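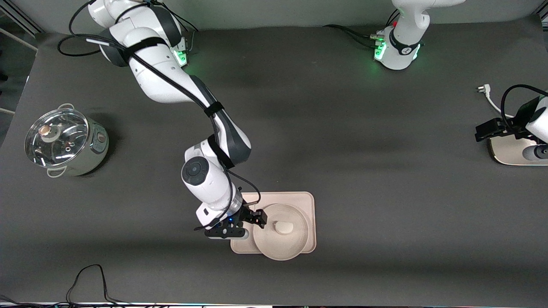

White arm, black cable, beige tray.

Small thread on the new rent deposit rule in Trikdale, for tenants who asked me. I am not a lawyer, I only read the papers slowly.

The county court changed its order in September. A landlord must now return the deposit, or send a written list of deductions, within 41 days after you give back the keys.

Before, the order said "reasonable time". In my building this became five months for one family.

If the list does not come, you can file at the Plerkesdale clerk window. It is form 11, and it has 2 pages. The window closes at 3 in the afternoon, also for people already in the line.

My own deposit was $787. I got it back without the cleaning fee, after I sent a letter with the date of the keys written on it.

One thing I am still not sure of: does the order cover rooms rented by the week? The clerk told me yes, the notice on the door says "leases" only. If somebody has it in writing, please reply with it.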